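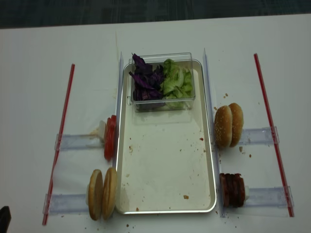

Andri wants to know why we're still doing whole sandwiches when the grasp on the second bun is where everything falls apart. He left that as a comment on my last entry, and added that if it were up to him we'd collect nothing but bun pickups until October and stitch the rest together later. Fair question, so I'll answer it in this entry and then get on with the notes.

My answer is that we tried it his way on Marix and I didn't like what came out. The policy got very good at picking up a bun from a clean tray with a calm arm coming in from straight above, and then the first time it had to do the same thing right after dropping tomato, with the wrist still twisted, it had no idea where it was. Whole runs give us all those ugly in-between poses for free. I do agree we're short on bun pickups though, so see the plan at the bottom.

OK, notes from the morning, 9:40 to lunch.

Target for this batch is 400 full demonstrations on the sandwich task. Ramil and I swapped every 30 episodes and I'd like to keep it that way. My hands get lazy after that and it shows - I start cutting the corner on the approach and the arm sort of swoops in sideways, and then we're teaching it to swoop. Ramil has the opposite problem, he slows down as he gets tired, and his late episodes have long pauses in them where he's just hovering and thinking. I trimmed a few of the worst ones but I'd rather we stop sooner than trim more.

Layout: bread on edge is working much better than bread lying flat. Flat, the fingers had to get under it and we were scraping the paper half the time. Standing up in the holders there's something to pinch from both sides. Same goes for the tomato. The white spacers keep the stacks snug against the tray, but the stack gets shorter as you take slices, so somebody has to push the spacer in between episodes. I forgot this more than once. If you're resetting, please do the spacers first and the crumbs second!

About the crumbs: Felicidad asked if we should wipe down between every episode. I say no. Wipe when it gets silly, otherwise leave it. The thing will have to work on a messy table some day and I'd like the mess in the data now. Change the paper at the lunch break and write down the episode number when you do it, so we can split on it later if we're curious.

Vegetables are still the weak spot. The cabbage comes up in a clump or it doesn't come up at all, and there isn't much in between. I've been labeling an episode as good if some cabbage ends up on the bread, whatever the amount, but Ramil was marking the thin ones as failures, so for now our labels don't agree with each other. We settled on this: any cabbage on the bread counts, anything that lands outside the tray gets a note but still counts. He's going back through his share to fix them.

14 episodes thrown out this morning. Most of those were me closing the gripper too early on the meat and taking two slices. I kept three of the double-slice ones where I managed to put the extra back, because that's a recovery and we have hardly any of those. Tagged them "recovery" in the Fornimel sheet. Please use the same word, last month we had "recover", "recovered" and "oops" and I had to merge them by hand.

Plan for the next session:

Finish the whole runs up to the target.
Then a short block of bun pickups only, starting from twisted wrist poses (this one's for you, Andri).
Swap which side the tomato and the meat are on for the last stretch, and log the swap.
Ask Bienvenido if we can have the second set of holders from the Dogbe bench, one of ours wobbles when the arm leans on it.

We need more buns before any of that.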